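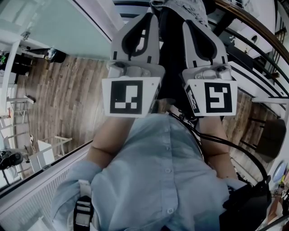

Eltness – Tücher, Wäsche und was sonst herumliegt

Version 4, Stand 18. Dezember 2021

Eltness sammelt Aufnahmen vom Umgang mit Stoff im Haushalt: aufheben, ausschütteln, glattziehen, falten, stapeln, und sehr oft wieder von vorn. Der Bestand umfasst 61 Sitzungen mit zusammen etwa 180 Minuten Material. Alles wurde im Haus Gourlay aufgenommen, einem Gebäude mit Holzdielen, gewölbter weißer Decke und einer Akustik, in der jedes fallengelassene Handtuch wie ein Vorwurf klingt.

Wer Spannung sucht, ist beim Ordner plirnska/ am besten aufgehoben. Dort liegen die Spannbettlaken.

Inhalt der Ordner

tuecher/
Geschirrtücher, Putzlappen, Staubtücher. Überwiegend Baumwolle, einiges davon mehrfach bei sechzig Grad gewaschen und seither von eigenwilligem Format. Ein Geschirrtuch, das als Quadrat gekauft wurde, ist hier als Trapez eingetragen.

kleidung/
Hemden, T-Shirts, Socken. Die Socken haben eine eigene Tabelle mit der Spalte "partner". Sie ist häufig leer.

plirnska/
Spannbettlaken und Bezüge. Plirnska war der Arbeitstitel der Teilreihe und blieb stehen, als niemand mehr Lust hatte, die Pfade anzupassen. Die Länge der Sitzungen schwankt stark, die Qualität der Ergebnisse auch.

rest/
Tischdecken, ein Vorhang, eine Picknickdecke mit beschichteter Rückseite, die sich allen Faltversuchen gegenüber neutral verhält.

Was als "gefaltet" gilt

Darüber wurde mehr gestritten als über die Dateinamen. In der ersten Fassung vom Juni gab es nur die Werte "ja" und "nein", was bei Betrachtung der Laken zu sehr vielen "nein" geführt hat. Seit Version 3 gilt eine Skala mit 7 Stufen:

0 – liegt da
1 – liegt woanders da
2 – wurde erkennbar in eine Absicht einbezogen
3 – mindestens eine Kante trifft auf eine andere
4 – gefaltet, aber nur für den eigenen Schrank
5 – gefaltet, auch bei Besuch vertretbar
6 – Hotel

Stufe 6 ist bei Spannbettlaken nicht vergeben. Bei Geschirrtüchern kommt sie vor, meist zu Beginn einer Sitzung. Der Knäuel, also Stoff in mehreren Lagen ohne erkennbaren Plan, zählt immer als Stufe 0, auch wenn er hübsch liegt. 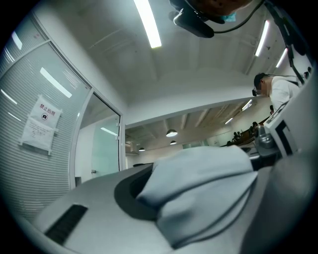
Zweifelsfälle werden mit der niedrigeren Stufe eingetragen und in der Spalte "notiz" begründet. Einträge wie "sah vorhin besser aus" sind als Begründung zulässig, helfen beim Auswerten aber wenig und sollen künftig durch Angaben zu Kanten, Ecken und Lagen ersetzt werden.

Spalten in stoffliste.csv

id: laufende Kennung, Lücken sind normal
art: Tuch, Hemd, Laken und so weiter
farbe: nach Augenmaß
material: laut Etikett, sonst "unbekannt"
gebuegelt: ja, nein, war mal
stufe_vorher, stufe_nachher: Skala siehe oben
notiz: freier Text, bitte ohne Semikolon

Zur Farbe ein Wort: Blau, Graublau, Blaugrau und Hellblau wurden von verschiedenen Leuten an verschiedenen Tagen vergeben und bezeichnen streckenweise denselben Lappen. Wer nach Farbe filtern will, fasst sie vorher zusammen. Für Weiß gilt Ähnliches, dort kommt noch "ehemals weiß" hinzu.

Bekannte Mängel

Die Skala misst das Ergebnis und sagt nichts über den Weg dorthin. Ein Hemd, das in drei ruhigen Zügen auf Stufe 4 kommt, steht neben einem, um das lange gerungen wurde.

Handtücher sind überrepräsentiert. Sie sind dankbar, das verleitet.

Dicke Wintersachen fehlen bisher ganz, ebenso alles mit Reißverschluss. Seide ist im Bestand nicht enthalten und auch nicht geplant.

In einigen Sitzungen aus kleidung/ wurde die Kennung erst nach dem Falten notiert. Diese Zeilen tragen in der Notiz ein Fragezeichen.

Verhältnis zu Toltelness

Toltelness ist die Schwestersammlung zu Geschirr und Besteck. Beide verwenden dieselbe Ordnerstruktur und können nebeneinander geladen werden. Geschirrtücher gehören grundsätzlich zu Eltness, auch wenn ein Teller darin eingewickelt ist. Der Teller gehört dann zu Toltelness und wird dort getrennt geführt.

Nutzung

Frei für Forschung und Lehre, bei Veröffentlichungen bitte Eltness mit Versionsnummer nennen. Korrekturen an der Stoffliste sind willkommen, am liebsten mit Zeilenkennung und Vorschlag für die neue Stufe. Anträge, ein bestimmtes Laken nachträglich auf 5 anzuheben, bitte mit Angabe der Ecken.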